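Workshop Tips: Planning the Money for a Small Gripper Arm

Many readers write to us that they want a small arm for sorting or folding cloth, and they ask only the price of the arm. In our workshop in Garnano we made the same mistake. The arm was the part we planned well. All the rest we paid from the money for winter heating.

Write first what you want it to pick up. Cloth is harder than boxes. A box has two sides and the fingers close on them. A dark cloth lying on a patterned cover has folds, and the folds are different each time. If your work is mostly cloth, put more of the budget on the fingers and the pads, and take a simpler arm.

Pads are the thing you will buy again. We pay 9 dollars for one pad from Zesgate and we keep a small box of them. Ask the seller if the pads can be bought one by one. Ravmont sold us only full sets at that time, so with one worn pad we had to pay for all of them.

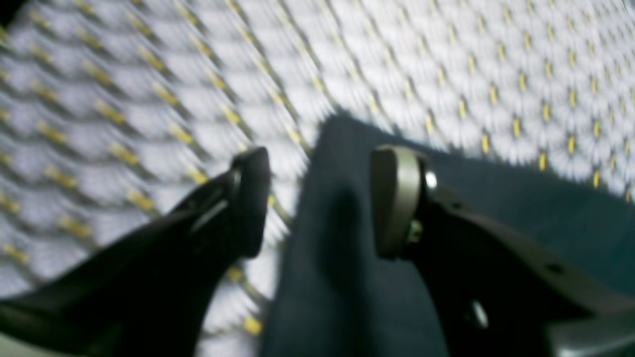 The second cost is light. A camera at the wrist moves together with the arm, and in a dim room the picture becomes smeared very easily. Before you pay for a better camera, try a better lamp. Ours was 25 dollars and it helped more than I expected. Slower movement also helps and it is free.

Third is the work surface. Try your cloth on the table cover you already have. If the cover is soft it can lift together with the cloth, so keep some clamps or double tape near. Do not buy a special mat in the first month.

Small screws: buy spare ones the same day as the gripper. The shop Popescu sent us a bag for almost nothing, but the shipping was more than the screws.

Our list for the first year, without the arm:
Pads and screws, 133 dollars
Lamp, 25 dollars
Repairs and cables, 360 dollars

The last line surprised us the most. The cable going to the wrist bends all day, and you should ask how long the replacement takes to arrive. For us it was nine days, and the arm was standing still.

If you buy used, ask to see the fingers open and close many times, with a cloth and also without it. Bring your own cloth.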